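Search this site Search
Type and press enter

Limescale, part two: measuring what the softener jug does

Last month I described the state of the kettle after we moved to Tarkcombe, where the water comes off chalk and leaves a ring on anything it dries on. Several people wrote in to say that I should stop guessing and test it. I have now done so, with a drop-count kit and a cheap conductivity pen, and the results are below.

The kit

It is a small bottle of reagent and a plastic tube with a line on it. You fill to the line, add drops and swirl, and stop when the colour goes from red to blue. The number of drops converts to hardness as calcium carbonate. The resolution is poor on a small sample, so I used a larger one and divided. The colour change is easier to judge in daylight against white paper than under the kitchen lights, which are too yellow.

Rinse the tube with the water you are about to test. I forgot this the first time and had to throw out a morning's readings.

Cold tap, kitchen

The cold tap gave 237 mg per litre after the water had run for a minute. The first draw of the day was slightly different, but within the error of the kit, so I have not made anything of it. The conductivity pen read 568 microsiemens on the same sample. Conductivity is not hardness. It responds to everything dissolved in the water, and I only wrote it down to see whether the two moved together.

Filter jug

The jug is a Plerkia with a new cartridge, filled twice and emptied before testing, as the leaflet asks. It brought the hardness well down on the first day. By the fourth week it had crept up to 196, at which point I would call it a jug of tap water with a lid. The indicator on the lid still showed a quarter remaining. It appears to be a timer and takes no account of how hard the supply is, so in this house I shall ignore it and go by the drops.

The tea test agrees with the numbers. With fresh cartridge water there is no film on the surface of the cup. By week three there is a film again, thin at first and then the usual brown skin that sticks to the china.

Bathroom

The bathroom basin is on the same supply and gave the same reading, so there is nothing to report on the water itself. The scale behaves differently, though. In the kettle it is hard and comes off in plates. On the basin it mixes with soap and forms a grey, waxy layer which citric acid alone does not shift. Wash with detergent first, rinse, and then use the acid. Anything in clear acrylic shows splash marks far more than china does, and is better kept on a desk in another room than beside the taps.

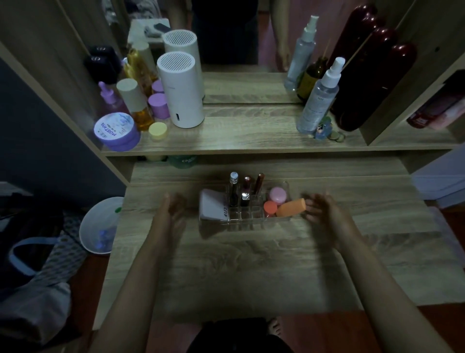
Descaling the kettle

I tried white vinegar and citric acid on separate occasions with a similar amount of scale. Vinegar worked, but slowly, and the kitchen smelled of it until the evening. Citric acid, 27 grams to a litre of warm water, cleared the base in one go with a little left round the element joint. Do not boil the citric acid solution hard. At high temperature it can leave calcium citrate behind, which is more of a nuisance than what you started with.

Rinse twice and boil one kettle to waste.

Still to do

The shower head is next. It is a Grendetti with rubber nozzles, and rubbing them with a thumb clears most of the blockage, but the flow is still down on what it was in spring. I suspect the mesh washer behind it. I also want to repeat the jug test with a second cartridge from a different batch - one cartridge is not much to base a complaint on.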